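In Praise of the Messy Table
By Zanele Motaung
August 2018

I want to make a case for something that sounds like laziness and is in fact a good deal of work, and I hope readers who come to this page for tidy results will bear with me while I get there. My case is that those of us who teach robots to handle everyday things by showing them how, one demonstration after another, have been laying our tables far too neatly. We have been doing it for years. I did it myself for most of my working life, with a roll of masking tape and a clear conscience.

For anyone who hasn't spent time in a lab like ours, the neat way goes like this. You decide on a task, say putting a book into a slot of a desk organizer. You put a tape mark where the book starts. You put another where the organizer stands. A person guides the arms through the job, the arms record what they did and what their cameras saw, and then the person puts the book back on its tape mark and does it again. After a few days you have a handsome pile of demonstrations, you train a policy on them, and the policy puts the book in the slot. You write it up. Everyone shakes hands.

Then someone bumps the table, or sets a second book down beside the first, and the policy that did so well on your chart reaches confidently for a spot where there is no book at all. I have watched this happen in front of visitors, and I can tell you that the silence is a long one.

Two years ago we began collecting a set we call Pernero, and the rule for Pernero was that there would be no tape. Before each demonstration the operator was to lay the things out however they liked, with no attempt at pretty spacing, and with things on the table that had nothing to do with the job at hand. If the task concerned a book, there were small tubes in the way. If it concerned the tubes, there were books. We wanted covers with loud cartoon art on them and covers that were almost plain black, some things clear as glass and some matte, and we wanted them next to each other, because that is how they end up next to each other on my own desk at home.

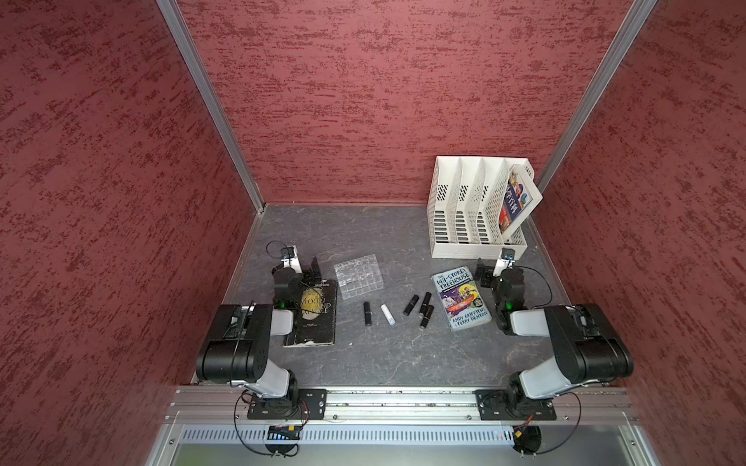
What I remember best about those first weeks is how hard people found it. You would think that making a mess is the easy part! But ask a careful person to scatter five lipsticks and they will give you a fan, or a row, or a nice little pentagon, and they will give you the same one the next time and the time after that. We went back through the early recordings and found that each operator had a kind of handwriting. I could tell who had laid the table before I looked at the log. So could the policy, I suspect, and that was my worry. If every layout by one person comes with that person's style of moving the arms, then the machine may learn to read the layout as a hint about how to move, and you are back to tape marks by another road.

We tried a few cures. One was a little program that called out positions, and it was a misery to work with, since people spent more time squinting at the screen than moving the arms. Another was to have one person lay the table and a different person do the demonstration, and that one stuck. It is slower. It also led to some good-natured spite (you haven't seen creativity until you have seen a graduate student lay a table for someone who ate their lunch), and the spite turned out to be useful to us, because the awkward layouts were the ones we had been missing.

Now to the result, which I will give plainly. Pernero came to 3,027 demonstrations. We had an older set, Ballow, collected the neat way with tape, on the same tasks. It was larger than Pernero. We trained the same model on each and then ran both policies through 519 test layouts that neither had seen, laid by people who had taken no part in the collecting. The policy from the messy set did better on nearly every task, and by a wider gap the more things there were on the table. On bare tables with one object and plenty of room, the neat policy was a touch ahead. I'm not going to hide that, and I would be suspicious of anyone who told you they had lost nothing by giving up the tape. Neat demonstrations are more alike, and a model that is asked only for that one motion learns it crisply.

I've had two sorts of objections when I have talked about this, and both deserve a decent answer.

The first comes from people who build simulators, and it goes something like this: why pay people to push lipsticks about when a computer can lay out a million tables overnight? I have a lot of sympathy here. We use simulation too, in a project named Urio, and it has saved us from a great many foolish mistakes. But the trouble we run into on a real table is so often a matter of surfaces and edges. Take clear plastic. A transparent tray with light coming through it looks like one thing from across the table and quite another from a camera riding on the wrist, a hand's width away, and it looks different again with a patterned surface showing through. The same goes for a worn paperback with a scuffed cover, whose edges no longer make the straight line that the artist who drew the simulated one so kindly provided. I have no doubt that one day the simulators will do all of this well. In the meantime the real tray is sitting in a drawer, and it renders itself for free.

The wrist cameras deserve a word of their own, because they changed my mind on the subject more than any chart did. When you stand beside the rig, the table seems perfectly readable. You see both arms, you see the books, you see where everything lies in relation to everything else. Then you look at what the wrist camera gets, and it is mostly table. There is a bit of wall, there are the ends of your own fingers, large as church doors, and somewhere behind them is the thing you are supposed to pick up. I make every new member of the group watch an hour of wrist footage before they are allowed to complain about a policy. It makes them kinder.
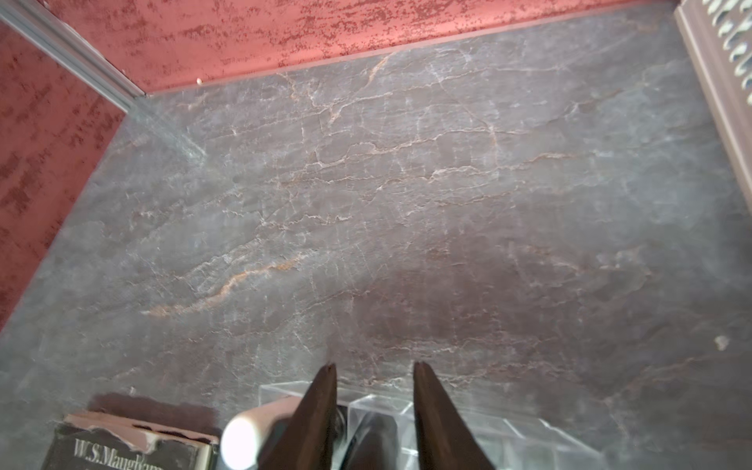

The wrist view: the fingertips at the bottom, a clear piece behind them, and the corner of the Maugham paperback at left.

A policy that has only ever seen the neat version of that view will lean on whatever is steady in it. With tape on the table, the steady thing is where the object sits, so the policy hardly needs to look. Take the tape away and it has to find the object by its looks, even when half of it is hidden by a gripper. I believe this is the whole of what Pernero is doing for us, though I will admit that belief is the right word. We have some evidence from covering up parts of the input and seeing what breaks, and it points in the right direction, but I would like to see another group try it on other arms and other tables before I put it in a textbook.

The second objection is about money and patience, and it is the harder one. A colleague at Altel, a small firm that builds sorting stations, put it to me over a long dinner last March. His customers, he said, have tidy tables. They pay for tidy tables. A bin arrives in the same place every time, and if a robot can do the one thing well in the one place, why should he pay for it to learn what to do with a children's book lying across its path? I didn't have a good reply that evening, and I've turned it over a good many times since then. I think he is right about his stations. If you own the table and can bolt everything to it, by all means do so, and use the tape, and sleep well.

But most of us in this field don't say that we are building for bolted-down tables. Read the opening paragraph of nearly any paper on the subject, including several of mine, and you will find kitchens and bedrooms and older people who would like help around the house. Having made that promise in paragraph one, we then go and collect our data on a surface that no kitchen has resembled since the day it was installed. My mother kept her reading glasses in the fruit bowl. I would like the robots we promise her neighbors to have met a fruit bowl with glasses in it.

So here is what I would ask for, and it is modest. When you publish a set of demonstrations, tell us how the table was laid and who laid it. Say whether the same person also moved the arms. Put a few of the ugly layouts in the paper, and report the results on crowded tables apart from the results on bare ones, even where the crowded numbers are an embarrassment. Ours were for quite a while, and I have kept the old charts, which I am happy to send to anyone who writes and asks.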